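手持ちグリッパーを作るときの小さなコツあれこれ(木の机と靴下とケーブルの話)

こんにちは。台所の排水口の話や、まな板の反りの話ばかり書いているこのページですが、今回はちょっと毛色を変えて、工作のコツをまとめておこうと思います。共同工房「プレルソープ」の棚を一段借りて、しばらく前から手で握って使うグリッパー(先に指が二本ついた、大きなトングのような道具です)を組んでいて、同じようなものを家や工房で作っている方から、ケーブルはどうしているの、机は何がいいの、と聞かれることが増えてきたんです。そのたびに長々とお返事を書いていたので、それならいっそここに置いておこう、というわけです。

お茶でも淹れて、気になるところだけ拾い読みしてくださいね。
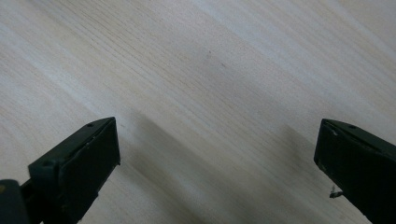
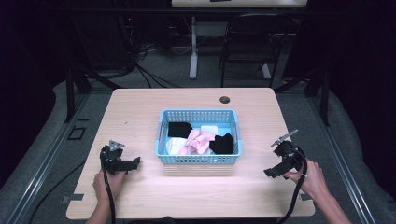

木の机の上での作業風景です。

さて、まずは名前のことから。わたしはこのグリッパーの二本組を「ムルキラリ」と呼んでいます。響きが気に入っているだけで、深い意味はありません。でも、道具に名前をつけておくと工房のノートがとても書きやすくなるんですよ。「左のあれの先っぽ」と書いたメモは、二週間もたつともう自分でも読み解けません。「ムルキラリ左、指先」と書いてあれば、夏に書いたものを冬に開いてもちゃんとわかります。マスキングテープに名前を書いて、しまう箱のほうに貼っておくのもおすすめです。

机のこと

わたしは最初、自宅の食卓で試していました。ところが食卓というのは、うちの場合つやつやの塗装で、夕方になると窓の光がまともに映り込むんです。指先のカメラで撮ると、そこだけ白く飛んでしまって、布の端がどこにあるのか見分けられない。これにはずいぶん悩みました。

いろいろ試して落ち着いたのは、淡い色の木の天板です。暗い色の指がはっきり見えますし、木目があると、あとで映像を見返したときに手がどちらへ動いたのかがわかりやすいんですね。真っ白な板も使ってみましたが、のっぺりしていて動きの手がかりが少なく、白いハンカチを置いたとたんに見失ってしまいました。もしお手持ちの机がつやつやなら、買い替える前に、艶のない木目のシートを一枚敷いてみてください。四隅を留めるだけで、だいぶ違います。

それから、拭き掃除。これは台所とまったく同じで、固く絞った布で木目に沿って拭き、すぐに乾いた布で追いかけます。洗剤はめったに使いません。削りかすや糸くずが残っていると、小さなものをつまむ練習のときに指先が一緒に拾ってしまうので、始める前のひと拭きだけは習慣にしています。

指先の手入れ

ぶつけたりこすったりする道具ですから、角から先に傷んでいきます。塗装した指だと、角の色が少しはげてくるくらいは当たり前で、わたしは見た目の傷はそのままにしています。気をつけたいのは、爪を引っかけるとカリッとくるような、ささくれのほう。ニットや靴下の糸を引いてしまうんです。お気に入りのカーディガンの袖口でそれをやってしまって、その晩はしょんぼりしました(直せましたけれどね!)。

ささくれを見つけたら、細かめの紙やすりを小さく切り、割り箸に巻いて、角だけをなでるように落とします。力を入れてごしごしやると、今度は左右の指の当たり方が変わってしまうので、ほんの数回で手を止めて、指どうしを閉じてみて、光にかざして隙間を見る。これの繰り返しです。終わったら乾いた歯ブラシでほこりを払います。ねじ穴のまわりには粉がたまりやすいので、使い古しのやわらかい化粧筆を一本、工具箱に入れておくと重宝します。

ねじは、作業のはじめに一度ずつドライバーを当てて、緩んでいないかだけ確かめます。ここでぎゅうぎゅう締め込むのは禁物で、樹脂の部品だと穴がばかになってしまいます。緩みやすい場所が決まってきたら、緩み止めを使う前に、まず部品どうしがまっすぐ当たっているかを見てあげてください。わたしの場合、しつこく緩む一本があって、結局は座面に小さなバリが残っていたせいでした。

細い金具や針金のような部品も、時々見ておきたいところです。曲がっていたら、ペンチで直接つかまずに、革の端切れか厚めの布を一枚はさみます。跡がつきませんし、力もほどよく逃げてくれます。

練習にはかごと靴下を

グリッパーができあがると、つい難しいことをさせたくなるのですが、最初の相手は洗濯物がいちばんだと思います。落としても割れない、つぶしても元に戻る、しかも家にいくらでもある。穴のあいた浅いかごに靴下や小さな布を入れて、出して、また入れて。単純なようでいて、これがなかなか奥の深い練習なんです。

かごは浅めのものを選んでください。深いかごだと、手首を無理に曲げないと底まで届かなくて、すぐに疲れてしまいます。縁がしっかりしていて、机の上でつるつる滑らないものだとなおいいですね。滑ってしまうかごなら、食器棚用の滑り止めシートを底より少し小さく切って敷いておくと、見た目も邪魔にならずにぴたりと落ち着きます。

布の色は、混ぜるのがコツです。わたしは暗い色のものと、明るい色のものと、あいだに一枚はっきりした色のものを入れるようにしています。同じ色ばかりだと、重なったときにどこまでが一枚なのか、自分の目でも迷ってしまいますから。それと、きちんと畳んだものと、くしゃっと丸めたものを両方用意しておくこと。畳んだ靴下は端をつまむとほどけやすく、丸めた靴下は転がって逃げる。それぞれ別の難しさがあって、片方だけで上手になったつもりでいると、もう片方でつまずきます。

洗いたての布は、柔軟剤でふわふわに仕上げたものより、何度か使って少しくたっとしたもののほうがつかみやすいようです。新品の薄手の靴下はするりと抜けることがあるので、慣れるまでは厚手のものを。

ケーブルのさばき方

ご質問がいちばん多いのがここです。両手に一本ずつ持つとなると、当然ケーブルも二本ぶら下がります。これが腕に巻きついたり、机の角に引っかかったりして、いいところで「あっ」となるんですよね。

わたしのやり方は、とても地味です。まず、左のケーブルは左側へ、右のケーブルは右側へ下ろして、体の前では絶対に交差させないこと。次に、握る手のすぐそばでゆるい輪をひとつ作り、幅の広い面ファスナーでふんわり留めて、引っ張られたときに差し込み口へ力がかからないようにします。結束バンドは、締めすぎると中の線を傷めますし、付け替えのたびに切らなければならないので、動かない場所だけに使っています。

床に余ったケーブルは、つい机の裏に丸めて押し込みたくなりますが、そのままだと、片づけのときに一本だけ抜きたくても全部ついてきます。わたしも何度泣かされたことか! 今は、八の字に巻いて、輪の真ん中を布テープで軽く束ねて、端に色のついたシールを貼っています。左は赤、右は青。たったこれだけで、暗いところで手探りになってもほとんど迷わなくなりました。

椅子の脚でケーブルを踏むのも、案外ありがちな失敗です。作業のあいだは椅子を机から離しておくか、思いきって立って作業するほうが気楽です。

持ち方と休み方

軽く作ったつもりでも、道具というのは長く握っていると重くなってくるものです。うちのムルキラリは片方で300グラムを超えていて、数字だけ見るとたいしたことはないのですが、腕を宙に浮かせたままだとじわじわ効いてきます。わたしは台所用のタイマーを21分にかけて、鳴ったらきっぱり置くことにしています。半端な数字なのは、パン生地を休ませるときの設定がそのまま残っていたからで、使ってみたらちょうどよかったのです。

机の高さは、肘を軽く曲げて道具の先が天板に届くくらいが楽です。低すぎると腰に、高すぎると肩にきます。工房の机が動かせないときは、薄い踏み台や厚めのマットで足元のほうを調整してみてください。

握りの部分には、自転車用のバーテープを巻くのもいいですよ。手に汗をかく季節でも滑りにくくなりますし、汚れたら巻き直せばすみます。巻き始めは必ず指先側から。逆にすると、握るたびに端がめくれてきます。

部品と予備の話

指の部品は、作るときに必ず予備も一緒に作っておきます。わたしは工房の3Dプリンターを「リスタタル」の予約表で押さえていて、金曜の夜がいちばん空いています。一組作るのも二組作るのも、準備と片づけの手間は同じですから、まとめてお願いしてしまうのが得です。できあがった予備は、左右がわからなくならないうちに、内側の見えないところへ鉛筆で小さく印をつけておきましょう。暗い色の部品なら、白い色鉛筆が便利です。

ねじや小さな金具は、卵のパックを使って分けています。透明なので蓋をしたまま中が見えますし、机の上でひっくり返しても、蓋さえ閉めておけば大惨事にはなりません。近所の金物店「ジョシュクン」では小袋のねじをばらで買えるので、長さを一種類ずつ試したいときに助かっています。買ってきたらすぐ、袋に長さを書き写しておくこと。似た長さのものが混ざると、本当に見分けがつかなくなるんです。

最後に、しまうとき。指は少し開いた状態にして、ばねやゴムを休ませてあげてください。閉じたまま箱に入れておくと、次に使うときに動きが渋くなることがあります。わたしは指のあいだに古い手ぬぐいを軽くはさんで、箱の蓋は閉めきらずに棚へ戻しています。湿気の多い時期には、お煎餅の袋に入っている乾燥剤を一つ入れておくといいですね。

次は、両手で布を畳むときの手順について書くつもりです。ハンカチはなんとか形になってきたのですが、バスタオルはまだまだ手ごわくて、端と端を合わせるあたりで毎回ねじれてしまいます。いい方法をご存じの方がいらしたら、下のコメント欄からぜひ教えてください。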